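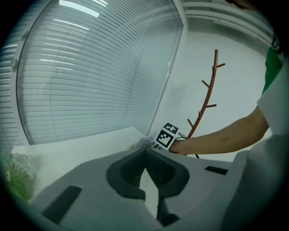
Our open day at the Trosmont laboratory was planned as a friendly afternoon for neighbors, and it ended up changing how we think about explaining our work, so we give it a section of its own. The lab studies how people can teach robot arms everyday handling tasks by doing those tasks themselves with a handheld gripper, and for several years we had only ever explained this to other people in the same line of work. Visitors from Clostley and Saltport came with quite different questions. The first station they reached was the one where the gripper is checked before use, and Figure 2 shows the work there from the gripper's own point of view, with a marker board carrying two black-and-white tags held up just above the jaws. The blinds behind it look strongly curved, and many visitors asked about that bending when we showed them views of this kind on the screen. We were glad they did, as it gave us an easy way into talking about wide lenses and about why a picture has to be measured before it can be trusted.

Figure 2. Marker board held in front of the handheld gripper at the checking station.

Trosmont > Liang Project > Reports > Public demonstrations

5.1 How the afternoon was arranged

We set up the open day in July, when the building is quiet and the larger room can be given over to guests. It ran from 1 p.m. until early evening, and people were welcome to arrive whenever they liked. We had written a careful plan in which each group would move from station to station on a signal from the host, and this plan lasted until the second group walked in. Families wanted to stay where they were. A few older guests wanted to sit down and watch the same short task many times over, and we found that we rather enjoyed that too. After a while we let people wander, and the hosts moved instead.

There were 13 groups in all, some of them a single family and some a mix of people who had met in the corridor. At the checking station a host explained what the tags were for, let the guests hold a spare board, and then showed the live picture on a screen as the board was turned from side to side. The handling station came next, where guests could pick up soft objects with a gripper and put them into a tray. The robot arm had a room to itself, with a low rope across the floor, and repeated a folding task it had learned from earlier recordings made by our own staff.

We chose to begin with the checking station after a good deal of back and forth. Some of us worried that it was the dullest part of the work and would send people straight home. It has no moving arm and no finished task to admire, and on an ordinary morning we do it half asleep with a cup of coffee nearby. For guests, though, it turned out to be a gentle start – the board is plain, the tags are bold enough to see from across a room, and when the software found them on the screen there was usually a pleased little noise from the younger visitors. By the time they reached the arm, most people already had the idea that the robot depends on knowing where its view begins and ends.

5.2 What visitors asked

We kept two notebooks, one by the door and one at the handling station, and invited guests to write down whatever came to mind. The entries make very good reading. Many were about jobs and homes, as we expected: could a robot like this help a person who has trouble with their hands, would it be safe near a pet, how would it know when to stop. A surprising share were about the gripper itself. People wanted to know why the pads were shaped as they were, whether it got heavy after an hour, and why we would go to the trouble of carrying it around by hand when we had a perfectly good arm in the next room.

Our hosts had practiced an answer to that last question and it went over poorly the first few times. It leaned on the words "demonstration data," which means a great deal to us and very little to anybody else. The answer that worked best came later in the afternoon, and it was simply that we show the robot the task from the place where its own hand would be. One guest replied that this was how she had learned to knit, sitting beside her aunt and never across from her. We have borrowed the comparison ever since.

The Liang project holds 3,000 recorded demonstrations, and we had put that number on a poster near the entrance. Guests took it in different ways. To some it sounded enormous, and to others it sounded like far too few for a machine that was going to be let loose on a kitchen. Both views led to good talks about practice and variety, and about how a long run of nearly identical recordings may teach less than a shorter one made in different rooms under different light. We would print the number again, with a sentence beside it saying what one recording contains.

Search reports
Enter a keyword
Go

5.3 What we would do differently

The handling station needed more space. Guests stood shoulder to shoulder, and a person holding a gripper for the first time tends to swing it wider than they mean to. We also had too few chairs, and the screen at the checking station was set at a height that suited the hosts and hardly any of the children. These are small matters, and we list them mainly so that other labs planning a similar day can move their furniture the evening before.

A harder matter is what the open day can tell us as research. We did not ask guests to fill in a survey, and the notebooks only hold the thoughts of those who felt like writing. We can't say from them how well anyone understood the work by the time they left – only what they were curious about, and in their own words. For the next visit, which we hope to hold in Saltport, we plan to ask each willing guest to explain the handling task to the person behind them in line, and to keep a record of the explanations with their permission. Section 6 describes how we will compare those records with the spoken instructions our own staff give when training a new operator.

Last updated: July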